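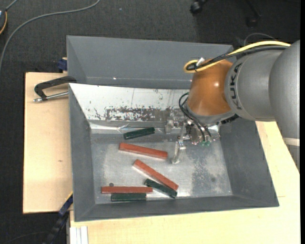
4.2 Recording a bin-picking run (Flelo grasp policy)

1. Clamp the bin to the tabletop. Check that the clamp handle stays outside the arm's path.
2. Place the red and green bars on the bin floor. Bars may lie side by side – do not stack them for the baseline.
3. Open the gripper and load the policy trained on the 773 Golob grasps.
4. Start the run. Each run ends after 7 failed grasps or when the bin is empty.
5. Repeat for 3 random seeds and log the success rate per bar color.

Note: Glare from the metal floor shifts the depth estimate. Keep the exposure fixed between seeds.

Caution: Do not reach into the bin while the drives are on.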